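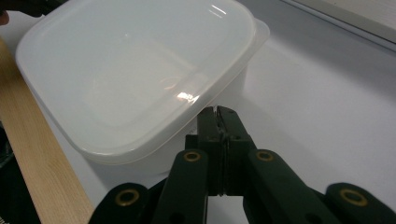

## February — Gemisum chemostats, cross-feeding check

Carrying on from the Badawi soil isolates. Conall's question from group meeting was whether the slow grower (B2) persists at low dilution because it takes up acetate from B1, or because the wall biofilm keeps reseeding it. The batch data can't separate the two.

**Set-up**

- Two vessels, both inoculated with B1 and B2 from fresh overnight cultures, equal OD.
- Minimal medium, glucose as sole carbon source. Batch 306, filtered, not autoclaved (the last autoclaved lot went yellow and I don't trust the glucose figure).
- Vessel A left alone. Contents of vessel B moved to a clean vessel every morning to remove the wall growth.
- Working volume 100 ml in each.
- Stirrer on B runs slightly fast. Turned down by eye, needs a proper calibration.

**Sampling**

Plated morning and late afternoon on the usual agar. B2 colonies are small and need 40 hours before they can be told apart from B1 pinpricks. The first set was read too early, so the B2 figures from those plates are struck out in the spreadsheet. Supernatants spun, filtered and frozen for acetate. Melahat Kırmızıgül has the HPLC booked and will run them with her own Lalteo samples.

**Observations so far**

B2 is still present in both vessels. Fraction is lower in B than in A, but the gap is within the scatter between replicate plates, so no claim yet. OD in B dips after each transfer and recovers by the afternoon sample. Some of that dip may be handling loss; I am leaving a film behind in the old vessel and not measuring it. Should rinse and plate the rinse.

Wall growth in A is visible at the liquid line and on the probe. Swabbed the probe and streaked it: mostly B1 morphology, a few small colonies picked into glycerol for sequencing.

Pump tubing on A had flattened at the rollers. Replaced it and reweighed the outflow, and the dilution rate is back where it was set. The afternoon point before the change should be treated as low flow. Marked in the log.

**To do**

- B2 alone on spent B1 medium, with and without added acetate. Conall Mac Giolla has the old protocol from the Womeo work, ask him which filter he used — the nylon ones leached something last time.
- Third vessel, B2 only, same feed. Should wash out if it can't hold its own on glucose at this rate.
- Plate the transfer rinse from B.
- Order tubing.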